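# Niltport 메쉬 바구니 (터키석색)

Niltport 메쉬 바구니는 식탁이나 선반 위에서 작은 물건을 정리할 때 쓰는 플라스틱 바구니입니다. 옆면이 그물 모양으로 되어 있어서 안에 무엇이 들어 있는지 밖에서도 볼 수 있고, 공기가 잘 통합니다. 무게는 238g이고, 한 손으로 들어서 옮기는 것이 어렵지 않습니다.

저희 Kasport 가게에서는 이 바구니를 과일용으로 제일 많이 추천합니다. 바나나처럼 긴 과일은 바구니의 끝쪽에 기대어 놓으시고, 용과나 오렌지 같은 둥근 과일은 가운데 쪽에 놓으시면 자리를 잘 사용할 수 있습니다. 너무 높게 쌓으면 아래에 있는 과일이 눌릴 수 있습니다.

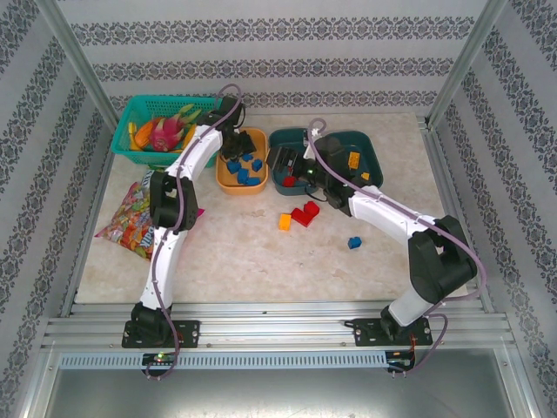 작은 블록이나 단추 같은 물건은 그물 바구니보다 그릇에 담는 것이 더 편리합니다. 주황색 그릇에 파란색 블록을 담으면 색깔이 잘 구별되어서 아이들도 정리하기 쉽습니다. 그릇은 바구니와 따로 판매하고 있으니 주문하실 때 확인해 주십시오.

## 제품 정보

- 제품 이름: Niltport 메쉬 바구니
- 재료: 플라스틱
- 색깔: 터키석색
- 높이: 16cm
- 무게: 238g
- 판매 단위: 1개 또는 4개 세트

## 씻는 방법

미지근한 물과 부드러운 솔로 씻어 주십시오. 그물 사이에 과일 즙이 마르면 잘 떨어지지 않으니까 물에 잠깐 담가 두셨다가 닦으시면 됩니다. 식기세척기에는 넣지 마십시오. 씻은 다음에는 뒤집어서 말려 주십시오.

## 배송과 교환

주문하신 상품은 Pretumby 창고에서 보내 드립니다. 받으신 날부터 7일 안에 교환을 신청하실 수 있습니다. 이미 사용하신 바구니는 교환이 되지 않습니다. 4개 세트는 겹쳐서 한 상자에 포장하며, 세트 중에서 하나만 교환하는 것도 가능합니다.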